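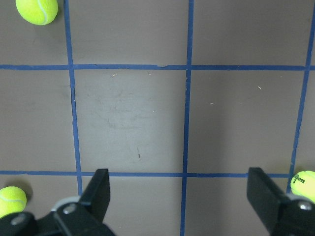
The Trorkoseck grid, blue painter's tape on brown.

Trorkoseck: tape grid and tennis balls

Notes on the table layout. Licence and download are at the bottom of the Koken page, where they have always been.

Surface: flat, brown, scuffed in places. Please don't clean up the specks in software. Fu did that to 20 pictures and we had to put them all back.

Grid: blue tape, laid by hand by people who own a ruler. Squares are squares in the broad sense. Don't use them as a unit of length.

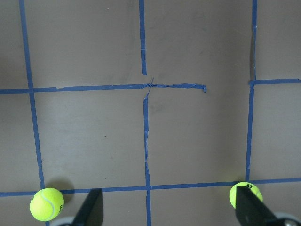 Tangled tape at a crossing, with two tennis balls below.

Known faults: one line stops short of its crossing, another has a curled end. Both are listed as "crossing, poor" in the labels.

Balls: mostly yellow-green. They live in a white can with a navy lid, in theory.
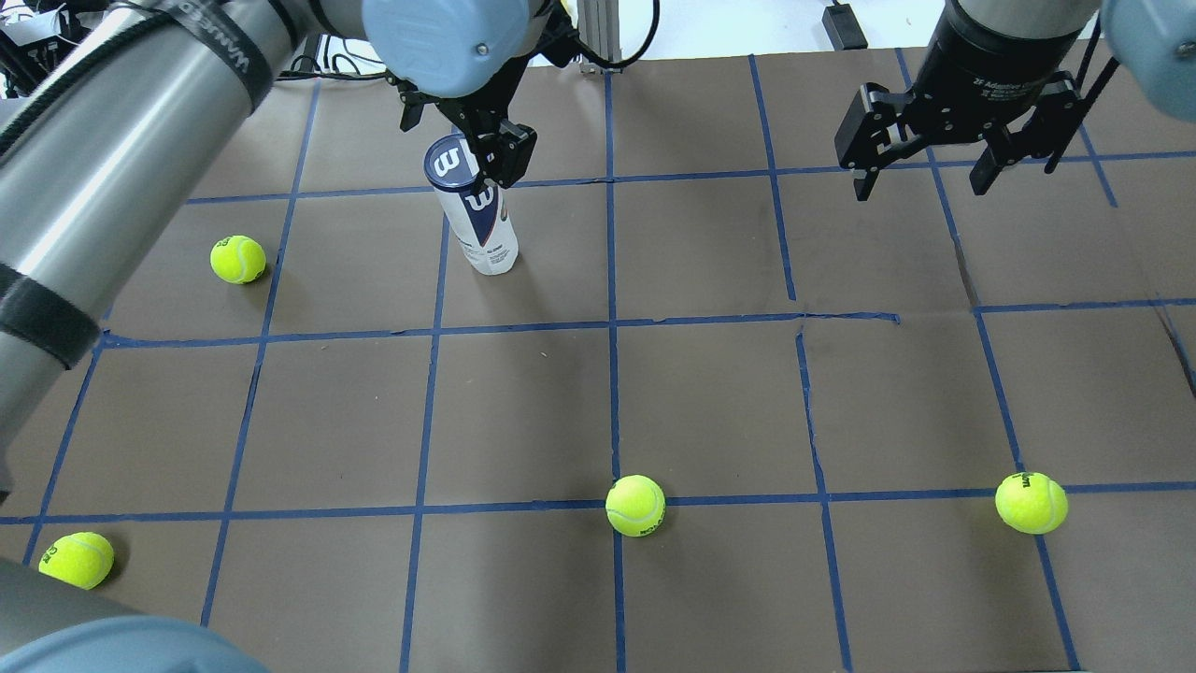

The can is labelled separately from the balls, even when it's standing in a cell of its own. Version 2 has 961 pictures. The Trikska list says 1,000, and will be corrected in November.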